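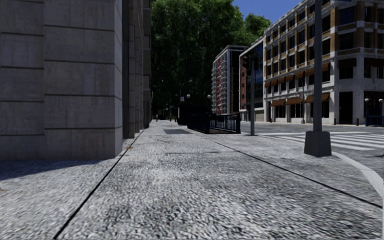
配送ロボットが歩道の途中で止まって動かない件ですが、こちらのシミュレーターでは再現できませんでした。使用したマップの版を教えてください、とKushnirサポートから返信がありました。

チケット番号:881
製品:Kovarico 歩道走行モジュール
状態:調査中
更新日:2025年3月22日(土)

返信をありがとうございます。マップはDrurkauの1月版を使っています。説明が足りなくて、すみませんでした。

現象をもう一度書きます。石造りの建物に沿って歩道を直進させると、路面にある細長い金属板の手前で非常停止が入ります。ログには「段差検出」と出ます。しかし、この板は舗装と同じ高さで埋め込まれていますので、段差ではないはずです。停止した後は、手動で解除しても、約2秒でまた同じ停止になります。

試したこと:
・開始位置を車道側へずらした。結果は同じでした。
・段差検出のしきい値を初期値に戻した。結果は同じでした。
・建物の影を無効にした。停止の位置が少し手前に変わりましたが、直りません。
・段差検出を切った。板の上を通過しました。ただし、安全上の理由で、この設定は実機では使えません。

昨夜の連続試験では、43回の走行ですべて停止しました。

追記:
Zosovの担当の方から、金属板の反射の値が高すぎるのではないか、という意見をいただきました。材質の設定を舗装と同じにして走らせたところ、2回続けて通過しました。まだ回数が少ないので、原因とは断定できません。

お願い:
1月版のマップで、材質を変えずに再現するか確認していただけますか。結果が分かるまで、実機の試験は止めておきます。ログの全文は添付しました。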